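厨房里的智能插座：哪些地方可以装，哪些地方别费那个劲

文：Rehema Mwaipopo
更新于2023年12月24日

每隔一阵子就有人问我，厨房要不要全换成智能插座。问的人多半刚看完某个样板间的视频：早上一睁眼，咖啡机自己开了，热水壶自己响了，油烟机跟着灶台走，屋主靠在门框上微笑。我对这种视频一向没什么好感。咖啡粉谁放的？壶里的水谁接的？视频里不会讲。

我自己的厨房从九月开始陆续装了几样东西，拆掉的比留下的多。下面是留下的和拆掉的，还有几条我觉得卖家不太愿意写进说明书的提醒。

先看铭牌，再看App

买之前蹲下去，把电器背面或底部的铭牌找出来，看额定功率。再看插座的额定电流。插座包装正面印的那个大数字，有时候是短时间的上限，长时间连续工作的数字印在侧面，字小一半。以小的那个为准，还要留余量。凡是靠发热干活的电器，电烤盘、电暖器、空气炸锅、三明治机，我一律不接智能插座。铭牌上的数字够不够是一回事，里面那个小继电器能不能老老实实地断开几年，是另一回事。
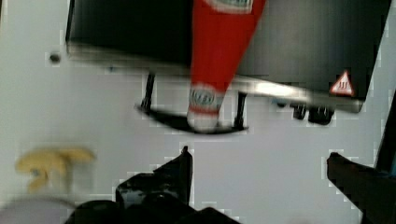

黑色机身的电器，一角贴着高温表面警示标志。

贴着这类三角标志的东西，远程开机是个坏主意。你人在公司，手机一点，家里那台就热了，上面有没有搭着抹布，你不知道。有人会说可以装个摄像头看一眼。为了偷懒不按一个按钮，先装插座，再装摄像头，再担心摄像头的密码，我看不出省了什么事。

远程关机倒有点道理。出门后怀疑自己没关，看一眼状态，关掉，安心。可是机械旋钮的电器断电以后旋钮还在原来的位置，下次插座一通电它接着加热。所以回家以后第一件事是把旋钮拧回零位，别指望App替你记着。

还有些人拿智能插座当保险用，觉得它带“过载保护”就万事大吉。我拆过一个Felosel的旧款，里面确实有检测电路，但它跟配电箱里的空气开关和漏电保护是两码事。该请电工看的线路，还是请电工看。

“定时”这件事

机械定时器在五金店就能买到，一圈小拨片，转起来咔咔响，不需要联网，不需要注册账号，也不会在半夜升级固件。我厨房吧台那盏小灯用的就是它。缺点也有：停电以后时间会慢，夏天冬天天黑的时间不同，得自己去拨。我一年拨几次，没觉得是负担。

带倒计时的那种更好用，拧到20分钟，到点断电。给手机充电宝、手持搅拌机的充电座都合适。带电子控制板的电器要小心，很多型号断电再通电以后会停在待机状态，定时开机等于白搭。买之前先用手试：把电器设好，拔掉插头，再插回去。能自己接着工作，定时开机才有戏。插回去毫无动静，就别花这个钱了。

冰箱不要接任何定时装置。我知道网上有人教“夜间停冰箱省电法”，请关掉那个页面。

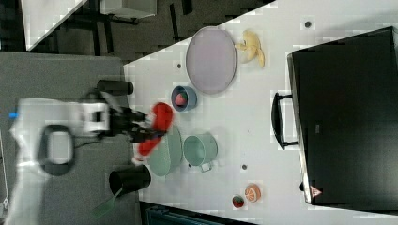

智能插座放在水槽旁边的插孔上行不行？
最好换地方，水槽边的插孔要有防溅盖和漏电保护，多数智能插座个头大，插上以后防溅盖合不拢。

省电到底省多少

这是卖点里水分最大的一块。包装上写着“智能节能”，旁边画一片绿叶。叶子不发电。智能插座要一直连着无线网，自己也在耗电，一个不多，五六个加起来就有点意思了。你拿一个一直在耗电的东西，去关另一个待机耗电很小的东西，账要算一算才知道谁划算。

我的做法很土：借一个功率计，每样电器待机一整天，记下读数，抄在冰箱门上的纸条里。结果是厨房里大多数东西的待机耗电都低得不值得操心，真正吃电的是一台老式音响功放，放在餐边柜上，一年下来51度。给它配了个带开关的普通排插，手一按就断了。那个排插没有App，我至今没想念过。

微波炉上的时钟，有人看着不顺眼，想用智能插座断掉。可以断，但每次用之前都要重新对时，有的型号不对时就不让你加热。你试一个星期，看自己烦不烦。

热水循环泵是个例外。装了回水系统的房子，泵整天转，热量沿着管子一路散掉，这时候给它加定时是划算的，早晚各开一段。泵的功率不大，继电器也扛得住。接之前查一下泵的说明书，有些型号自带定时，多此一举就免了。

网关要不要买

Proteo的网关标价267元，店员的说法是有了它，设备之间不用走云端，断网也能用。我买了。断网那天确实能用，墙上的按钮照样管灯。可是同一家的漏水传感器断网以后就不推送了，响倒是响，人在外面听不见。这件事在包装上找不到，在说明书后半本的脚注里有。

所以我建议反过来问。别问“断网能不能用”，问得具体一点：断网的时候，墙上开关能不能开灯？断网的时候，传感器报警谁能听到？路由器换了密码以后，要重新配几样东西？店员要是答得含糊，那就当作不行来处理。

另外，网关别放在橱柜里，尤其别放在金属篮子后面，也别贴着微波炉。放在客厅和厨房之间的高处，信号好一些。如果你的厨房是混凝土隔墙，先借一个回来试，别听“全屋覆盖”四个字。

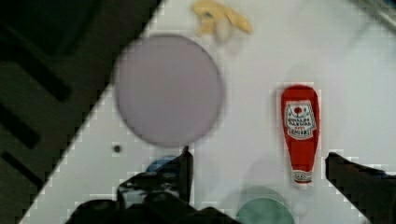 漏水传感器应该放在哪里？
放在水槽柜的最低处和洗碗机侧面的地板上，触点朝下贴地，放好以后用湿纸巾碰一下触点，确认会响。

值得装的几样，按我的偏见排

漏水传感器排第一。便宜，电池供电，不碰你的插座和线路。我家装的是Virk的，样子难看，声音大，优点就是声音大。电池换的时候顺手擦擦触点，水槽柜里油腻，触点糊上一层油以后会变迟钝。不联网的款式也够用，前提是家里白天有人。

第二是柜内的感应灯。深柜子里放调料和罐头，灯一亮省得翻。选可充电、磁吸的那种，拆下来充。粘贴之前把柜板擦干净，等干透，否则某天夜里会掉下来吓你一跳。感应距离别调到最大，路过就亮，电池撑不了几天。

第三勉强算油烟机联动。灶台一开，烟机跟着转，听上去很美。问题在于烧一壶水它也转，蒸个鸡蛋它也转，最后我把联动关了，手动开。做饭味道重的人家也许会喜欢，我不打算劝退他们，只是建议买之前确认这个功能能关掉。

语音助手我没排进去。抽油烟机开着的时候它听不清，手上沾着面粉冲着它喊第三遍，和用手肘按一下开关比起来，谁聪明？拿它设煮面的倒计时还行。不过一个磁吸的厨房计时器也能干，而且不会顺便给你推荐菜刀。

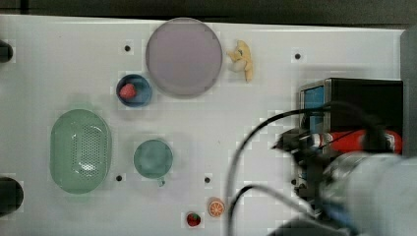 阅读时间：2分钟

装之前的准备，和拆的时候别忘的事

把家里的无线网先理一遍。很多便宜的智能插座只认2.4GHz的频段，路由器要是把两个频段合成一个名字，配网的时候容易失败。进路由器后台把它们分开，或者开一个访客网络专门给这些小设备用。访客网络还有个好处，插座被人摸进来了，也摸不到你电脑里的照片。

给每个插座起名字的时候用位置，别用电器。“餐边柜左”比“咖啡机”好。电器会挪，插座不太挪，等你把搅拌机插到叫“咖啡机”的那个孔上，再设个早晨自动开机，后果自己想。

用手摸。装好以后让电器正常工作一阵，断电，摸一摸插头和插座外壳。温热还说得过去，烫手就拆下来，别再用了。闻到塑料味也一样。我拆掉的那个Pateditz插座就是这么发现的，接的只是一台小功率的保温垫，外壳摸着却不对劲。客服让我再观察两周，我没观察。

不要把智能插座插在排插上，再在智能插座上接另一个排插。说起来谁都懂，可我去别人家吃饭，弯腰捡筷子的时候老能看见。

厨房插座旁边的油垢，断电以后用拧干的布擦，布上沾一点中性清洁剂，再用干布走一遍。不要直接往插座上喷。插孔里的脏东西别用牙签或者铁丝去掏，插头进去发松、发黑的插孔直接换掉。换插孔要关总闸，自己没把握就找有证的电工，这个钱不要省。

搬家或者送人之前，记得在App里解绑，再按住插座上的按键恢复出厂设置。只删App没有用，设备还挂在你的账号下。二手买来的也照样先恢复一遍，恢复不了的退掉。旧设备里带电池的，电池取出来单独回收。

最后是说明书。我知道大家都扔。至少把印着额定电流和保修条款的那一页拍下来，存在手机里，文件名写上买的日期。厂家改版很快，等你想查的时候，官网上那个型号可能已经找不到了。纸质的我夹在灶台边的菜谱里，夹在一道我从来不做的炖菜那一页。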